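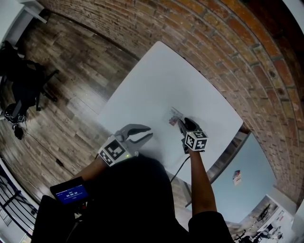 The Brick Room at Udstead: Your Questions, Answered

Welcome, and thank you for thinking of us! The Brick Room is the one people ask about most, so Refilwe Oosthuizen and I have gathered up the questions that land in our inbox and tried to give each of them a proper reply. If yours isn't covered, please do write to us. We like hearing what people are planning.

What furniture comes with the room?
The big white table is yours for the whole booking, and so is the black office chair. There's a white cabinet as well, and white shelving over on the other side. Folding chairs are kept in the hallway closet, up to 14 of them, though I'd say 11 people is a more comfortable number if everybody wants to sit and have elbow room too.

Can we move the table?
You can, and lots of people do (it seems to end up at a slightly different angle every week). Please have two people lift it, one at each end, and don't drag it, as the dark wood floor marks more easily than you'd think.

Are snacks allowed?
Oh, yes. Nobody should have to sort, glue or pack all afternoon on an empty stomach. Wrapped things are easiest, and if you forget to bring something there are usually Kavside oat bars in the hallway basket, free to anyone who has booked. All we ask is that wrappers go in the bin when you leave, even the tiny crumpled ones, which love to hide under paperwork.

What should we use to wipe the table?
A damp cloth does for nearly everything. For ink or glue there's a bottle of Pronen spray under the hallway sink; give it a minute or so to work and then wipe. Please don't scrape at anything with a blade. If a mark won't shift, leave it and tell us, and Mpho Motaung will have a go at it. She's very patient with glue.

May we hang things on the walls?
The brick is off limits, I'm afraid, including for tape, which brings little flakes away with it. On the white painted wall above the brick we'd also rather you didn't, mostly because you'd need a ladder and we don't lend one out. The light blue wall is the place for signs and schedules. Paper signs with removable putty are perfect, and we'd be grateful if you took them down again at the end.

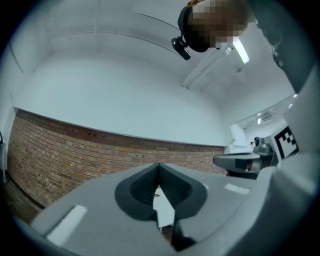 What about power cords?
Bring whatever you need to plug in, along with an extension cord if you're working at the table. Keep cords close to the wall or under the furniture where you can, and do mention them to anyone arriving late so they know to watch their step.

Can we leave a project out overnight?
If you've booked back-to-back days, certainly. Otherwise everything has to come off the table by closing, but you're welcome to ask for a shelf. December fills up early with gift packing, so let us know well ahead for that month.

Where do we pick up the key?
From the front office, on the Barajas Street side. Ring the bell and give us a moment, as we may be upstairs.

Page last updated 6 July 2022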